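The door that wasn't stuck

Posted 4 May 2024 under Opinion

Still cross about this so it may come out in bits. Bear with me.

Short version. A door opening program that had run 3059 times in simulation went onto a real arm at Honbridge, took hold of a real door knob, and pulled the knob clean off its plate. Then it carried on pulling. Then it logged a success. No one hurt. One door ruined, one wrist joint in bits, and a lot of people on a call explaining that it was a freak event.

It was not a freak event. We built it. I say we, I was on the project, my name is on the test plan, so take this as a grumble at myself as well.

The background, quickly. Broltora is a door and drawer package. You give it an arm with a two finger gripper and a camera at the wrist, and it learns to open things. Handles, knobs, cupboard doors. Nearly all the learning happens in simulation because doors are slow and real ones break. Zarkex make the arm. Politis was our name for the set of simulated rooms, after the cafe where somebody first sketched it, and it's a good set of rooms. Different walls, different woods, different knobs, doors hung left and right. I have looked at thousands of views out of it and I still like it.

What I don't like is what we let it stand for.

In Politis a door is either free or locked. Two states. Free means it swings, with a bit of drag. Locked means it doesn't move at all, ever, whatever you do to it. The knob can't come off. The screws can't pull out of the wood, there aren't any screws. The hinge can't bind halfway and then let go. So the program learned something perfectly sensible for the world it lived in - if the door doesn't move, pull harder, because pulling harder costs nothing and sometimes it works.

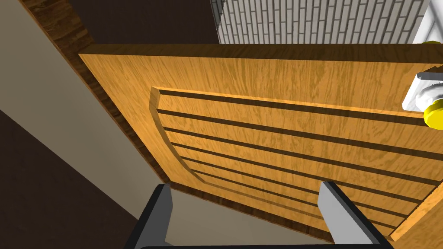
The real door at Honbridge was neither free nor locked. It had swollen. An inside door, heavy, on a ground floor corridor, and anyone who has lived in an old house knows what you do with one of those. Lift a bit, lean a bit, little jerk. You feel it. If it doesn't give you stop and go and find out why, you don't put your foot on the wall and heave.

The arm heaved. The force went up in steps, as it was meant to, and there was a limit on it, as there was meant to be. 900 newtons. I'll come back to that number.

At the top of the steps the knob plate came away, the arm shot backwards with the knob still in its fingers, and the wrist hit the post behind it. The program saw the knob had moved a long way from the door frame. Knob moved, therefore door open. Success. Next task.

Grigoris Deligiannis was standing by with the stop button and he pressed it in 2 seconds, which is quick, and by then it was all over. People keep bringing up the stop button as if it had been the safety system. A person with a button is for when the safety system has already failed. If your plan depends on Grigoris being quick then your plan is Grigoris, and he goes on holiday in July.

Now the number. 900 was the figure in the simulation. It was put there so the maths wouldn't blow up when the fingers got wedged against something. It was never a safety limit. Never meant to be. It had the word limit in its name, it got copied across with all the other settings, and everyone downstream read the word and thought well, someone's thought about that. I thought that. I signed the sheet.

The limit that should have been there, worked out afterwards from the actual screws in the actual door, was 79. I'll let you do the sum.

So here is my opinion, since the page says Opinion at the top.

First. A success count from simulation is not evidence about safety and we should stop putting it on the same page. 3059 good runs tells you the program can open the doors we drew. Fine, useful, I'd want to know it. It says nothing whatever about what happens when a door comes apart, as no door in there can. You can't have a clean record on an accident that's impossible. The number was on the front of the report in large type and it did its work on all of us. We relaxed.

Second. Numbers should not be allowed to travel without saying what they are for. A cap to keep the solver happy is one thing, a cap to keep a hand attached is another, and they shouldn't share a name or a file. This is dull. It's a naming rule. It would of stopped this.

Third, and here I part ways with some people I respect. Vangelis Ververidis argues that the answer is a richer simulation. Swollen doors, loose screws, knobs that snap, the lot. He's put the case well and he's already building some of it, and I hope he carries on. More kinds of door is good. But it's the same bet again with better odds. He'll put in the failures he can think of. Swollen wood he'll have, because it's happened now. He won't have the one where a child has hung a skipping rope on the other side, or where a person on the far side is pulling back becuase they're trying to get out.

That last one is the one that I lose sleep over. From the arm's side what does it feel like, a person holding a door shut? It feels like a stiff door. Pull harder.

I don't want the program to recognise every reason a door might not open. I want it to be bad at forcing doors. Physically bad. A low cap, set in the arm itself, below the level the learned part can touch, and a rule that when the force gets there it lets go and calls someone. It'll fail on a lot of doors it could have opened. Good. Let it fail. I'd take a machine that leaves half the stiff doors in a building shut over one that gets through all of them and takes a few off.

The answer I get is that customers won't pay for that. Maybe. Nobody's asked them, as far as I know. I did ask the woman who runs the corridor at Honbridge, who now has a hole where her knob was, and she said she would have been quite happy to open it herself.

And the success check. Please. It was looking at the knob. It was told to open the door and it was looking at the knob, because in Politis the knob and the door are one lump and it makes no odds which you measure. Cheaper to track the bright thing at the edge than the big flat thing. I understand why, I'd probably have done the same on a Thursday afternoon. But it meant that the one run where everything went wrong is sitting in the log as a pass, and if Grigoris hadn't been in the room we'd have read the log and marked it as one more good one. How many of the others would I like to look at again? All of them, and I've started.

What's been done so far. The cap is down to 79 and it's in the arm controller. The old setting has been renamed to something long and ugly that nobody could mistake. The check now measures the door's edge against the frame. Zarkex were decent about the wrist, they've had it back and are looking at the joint.

What's not been done is the report. It still has the big number on the front. I've asked twice for a line under it saying what was never tested, just a plain list, knob comes off, hinge binds, someone on the other side. I'm told it makes the thing look unfinished.

It is unfinished. I'll ask again on Monday.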